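Planning Equipment for a Robot Learning Lab
Course handout 4: Budgets, spares and the things around the robot
Prepared by Tadhg Ó Gríofa for the Stenow evening course

Welcome back, everyone, and thank you for the lively talk about arm prices last time (I know a few of you missed your bus over it!). This week we leave the arms alone and think about hand-held grippers, the kind a person carries around to record how a job is done. They look like the cheap end of the list, and I want you to be a little suspicious of that. 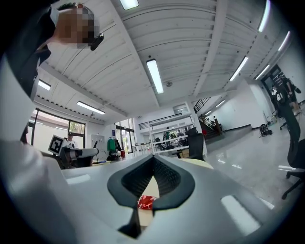

4 min read

Start with people, because people decide how many grippers you buy. If two operators are going to work at the same time, and each uses both hands, you need four grippers before you have thought about a single spare. I would add one more to that, and a second set of fingers for every gripper on the list. Fingers wear, and they always seem to wear in the week when the supplier is moving offices.

For our practice budget we'll use two made-up quotes that I've put in your folders. Duritz asks $1,088 for a pair, with straps and cables in the box. Scanlon asks $400 for a single gripper, which sounds lovely until you reach page two and find $164 per operator for the straps and cables. Work both out for two operators and then for three, and please write the shipping on its own line!

Now the room, which people forget. A gripper session takes up more space than you'd guess: a table you can walk up to, decent light, shelves, somewhere to put coats and bags, and a few chairs for the people waiting their turn.
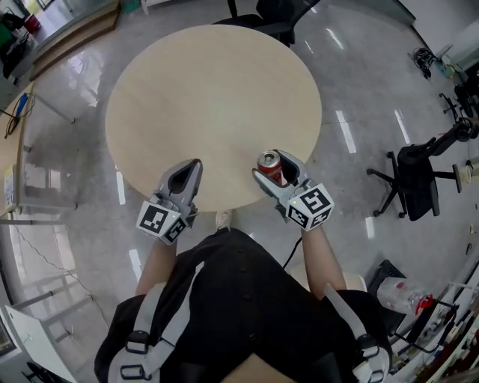

Straps deserve a line of their own too. Ask whether they adjust, and try them on the tallest and the shortest person in your group before you sign anything. My old colleagues at Zostska bought one size for everybody and ended up ordering the whole lot again in March.

Then there are the objects to be picked up. Cans, bottles and wrappers cost next to nothing, so they get left out of the plan, and then somebody pays for them out of pocket all year. Put in a small monthly sum, and set aside up to 15 percent of the equipment total for repairs.

For next time: bring your two budgets on one sheet, with a short note on which quote you'd take and what you would ask the seller first. Pencil is fine, and so are crossings-out.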